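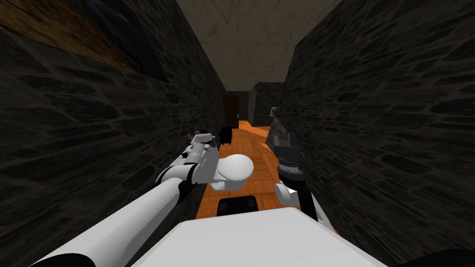
Recording demonstrations in the simulated corridor

Category: Robot Learning / Tutorials

01/11/2022

If you've come over from our notes on tabletop work, welcome back, and pour yourself a cuppa, as this one runs a bit longer. The corridor is where we collect most of our two-armed examples now. It's a simulated hallway with dark stone walls, an orange plank floor and a door down the far end, and it's a lovely place to learn the ropes: you can muck up as often as you like and all it costs you is a reset.

You'll want Hedov (our simulator) and Flallisach (the recorder) installed and talking to each other before you start. Su-chen Chiu wrote the setup notes for both, and they're much clearer than anything I'd manage.

Step 1. Load the corridor and let it settle

Open the corridor world in Hedov and wait for the physics to calm down. Objects get dropped in from a whisker above the floor, so you may see a small bounce. If you start recording during the bounce, the first bit of your episode will be rubbish and the learner will faithfully try to copy it.

While you wait, look down the hall from the robot's viewpoint. You should be able to see the floor running away from you to the door, with both arms reaching up into view.

Step 2. Get to know your two hands

The arms don't finish the same way. The left has a white hand with several fingers, and the right has a dark parallel-jaw gripper. Newcomers tend to favour whichever one matches their own writing hand, which is perfectly natural, but please spend a few minutes driving each on its own first. Open and close the jaws. Curl the fingers and uncurl them. Bring each hand towards the middle of the corridor and back out again until it feels a bit less like wearing someone else's gloves!

Step 3. Choose a task and write the label first

Type the instruction before you move anything. Keep it plain, the way you'd say it to a mate: "touch the white dome with the left hand" is spot on. Hui-mei Liao went back through 3943 of our older episodes fixing labels that had been written afterwards, and a surprising number described what the operator had meant to do.

Step 4. Record

Press record, hold still for a breath, then go. Move at an even pace and carry on through small wobbles. A fumble followed by a tidy recovery is a keeper, and we're always short of them. Most episodes should run roughly 14 seconds.

Watch the elbows as you go. The corridor is narrow, and it's easy to be so absorbed in the fingertips that you scrape an arm along the wall.

Step 5. Vary the start

Do six episodes from one starting pose, then shift the robot or the object and do six more. Small changes are fine. Turn the base a touch, start with the left arm lower, or nudge the target nearer one wall.

Step 6. Review and upload

Play back every episode at normal speed in Flallisach. Bin it if the label is wrong, if an object passes through a hand, or if you stopped halfway to answer the phone (guilty). Keep the rest, tag them "corridor" and send them to the Sunen folder. If four or more in a batch get binned, take a break and redo the batch later.

Uploads close at the end of November for this round. Questions about labels can go to Hui-mei, and anything to do with the recorder is best sent to Su-chen.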